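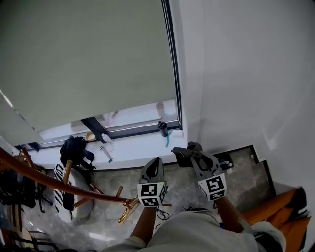 # Pellum hand-held grippers, kit of two

I bought the Pellum kit for recording demonstrations, and I have used it for five weeks now. The box has two grippers, printed marker tags, the cables and a short manual. I paid 485 for everything, without shipping.

The grip is comfortable for my hand, but my colleague Sânziana Gavrilă has smaller fingers and she gets tired after 3 recordings. The soft pads are the best part of the product. They hold a cloth strap very well, and they also do not scratch wood.

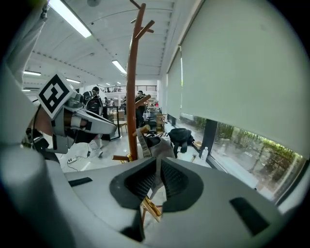

With thin paper they are weaker, and I must try again many times. The software from Mornus is slow to start but it did not lose any of my files — this was my biggest fear before buying.

Calibration is the part I like least. The manual explains it in two pages and skips how to place the tags, so I wrote to support. Lertchai Chareonsuk answered me the next morning, with clear instructions.

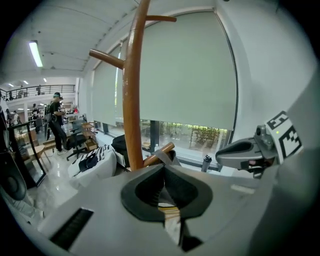

Battery life is good enough for a morning of work. I would like a display with the charge in percent. For the status you have a small green light beside the marker, and in a bright room I sometimes forget to look at it. The light gray body is matte, and I am glad about this, as my old Halonen pair was shiny and showed every fingerprint.

Spare pads are sold separately. I ordered mine in August and I still wait for them.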